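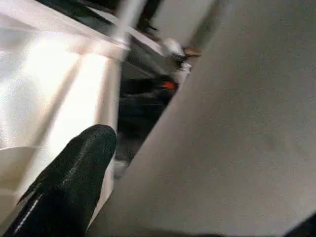 I've become a person with strong feelings about divided trays. It began in October with the drawer beside the stove, the one where the batteries and the cake candles and the takeaway soy sauce all went to live together, and now I can't walk past a thing with compartments in it without picking it up and turning it over. And white! I never used to buy anything white for the kitchen, I thought it would show every mark (it does), but look how a bit of glossy white bounces the light around next to that flat light grey. I love it. The whole corner feels brighter and I haven't changed a bulb.

Anyway, I promised a few of you an update on the Great Kitchen Sort, so grab a cuppa.

When I last wrote I'd done the pantry and was feeling very pleased with myself. The pantry is easy, though. Everything in a pantry is food and food comes in packets, and you line up the packets and stand back. Small stuff is the real job. Small stuff has no natural home, and in our house it had spread over four drawers, a fruit bowl and the windowsill. I tipped the lot out on the dining table one morning and my neighbour Graciela, who had only come over to return a casserole dish, stayed until lunch. She's ruthless. She held up a bag of bread clips and just looked at me until I put them in the recycling.

I did keep a tally of what came out of the four drawers, purely so I could be appalled by it: 166 things, not including rubber bands. Eleven of them were bottle openers. We don't even drink much!

So, the trays. My first go was a set of those expanding bamboo dividers and I really wanted to like them. They looked gorgeous for a week. But they only make long straight lanes, and half of what I own isn't long or straight. Piping nozzles roll. Egg rings stack beautifully until you shut the drawer with your hip, and then you've got egg rings in with the skewers. What I needed was a tray where the spaces were all different from each other, some narrow, some wide, the odd one deep enough that things could stand up in it.

I found my answer at Loker, the catering supply place down behind the train station, where I'd gone for baking paper. If you haven't been in, go, but leave your card at home. They've got a wall of white plastic bits and pieces meant for cafes, and the walls of the compartments are thin, so you don't lose half your space to divider the way you do with the timber ones. I bought one tray to try it and went back for two more the same afternoon.

A few things I've learned since, mostly by getting them wrong:

Measure the drawer with the runners in mind. I measured the front, which was lovely and wide, and forgot that the inside narrows where the metal is. One tray now lives on the bench top because of this and I've decided I prefer it there.

Put a loose bowl in one of the compartments. This was Graciela's idea and I think it's the best one in the whole project. Anything you want to carry to the table or the stove goes in the bowl, so you lift out the bowl and leave the tray where it is. Salt flakes, cake candles, the teaspoons when people come over. It also means that when something spills, you wash a bowl instead of lugging a whole tray to the sink with all its corners.

Leave one space empty. I know, I know, it feels like a waste! But there's always a screw you found on the floor, or one earring, and if there isn't a spot for it then it goes on the windowsill and you're back where you started.

Don't label them yet. I got so excited with the label maker that I'd labelled everything by dinner time, and then my husband moved the string, quite sensibly, and now there's a space marked STRING with the measuring spoons in it. It's still like that.

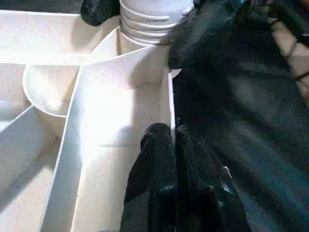
The other thing I was going to say is that angled dividers are much nicer to use than I expected. With a square grid I was forever fishing about in the corners with one fingernail. When a wall runs on a slant you get a wide end and a narrow end in the same space, and things sort of settle themselves, big ones at the wide end. I keep noticing it now in other places too. The sewing box I had as a kid was like that and I'd forgotten all about it until I was standing there in the kitchen with a handful of skewers.

Cleaning, for those who asked (hi Fredy!). White plastic will pick up colour from turmeric, and from beetroot if you leave it. I wipe with warm water and a drop of dish soap, and for anything stubborn I make a paste of bicarb and leave it on while I do something else. An old toothbrush gets down into the narrow parts. I wouldn't use the rough side of the sponge, because I did, and there's a dull patch on one of mine that I can find with my eyes closed.

Jars and screw-top tubs go at the back. I used to keep them at the front where I could admire them and then reach over them for everything else, every single day, with my sleeve. If you've got a lot of small ones with different threads, it's worth sitting down some evening and matching every lid to its jar. I had five lids that fitted nothing at all, and one very nice jar with no lid that's now holding toothpicks.

Next up is the linen cupboard, which frightens me. Ivana has offered to come and teach me to fold a fitted sheet properly, and she reckons it takes two minutes once you know how. I've had fitted sheets for thirty years and I've always rolled them into a ball, so we'll see. After that I might be brave enough for the shed, although the shed is really Fermín's territory and he claims to know where everything is. (He was out there looking for the tape measure for most of last weekend.)

If you've got a drawer you're proud of, tell me about it in the comments, I mean it. I read every one. And if anybody has worked out what to do with twist ties, please, I've got a whole compartment of them and I can't seem to throw them away.

Contact | © The Second Drawer Down | Back to top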